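Subject: Re: [flekow-users] Planner gives up on grasps near the bin wall

Rin Higuchi wrote:

> Since updating I get "no valid approach" for any block lying near a side wall. Blocks further in are fine. 7 failures in one run, same bin model as before. Is it the collision margin or the pose estimate?

Hi Rin,

It's the margin. Change 1053 grows the bin mesh by the same amount as the gripper, so the clearance is counted twice. On sloping walls that rules out nearly every approach.

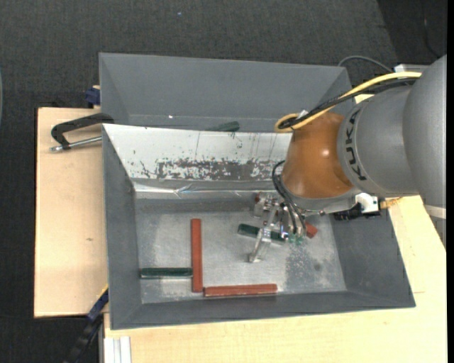 **Genji Nishimura**, motion planning, Flekow

We use the KUKA arm with long slim finger, and the red and green blocks often end up touching each other, so I need the tip close to the floor. Setting `bin_padding` to 0 and leaving `tool_padding` alone brought the approaches back for me.

Two other things to check:

- The wall mesh must have its slope in it. A plain box will still fail.
- Shiny tape or bare metal can leave holes in the depth image – set `fill_holes` to 3 before you blame the pose estimate.

Masaru has a patch that pads only once. It should be in by December. Could you send me your log from the failed run?

Genji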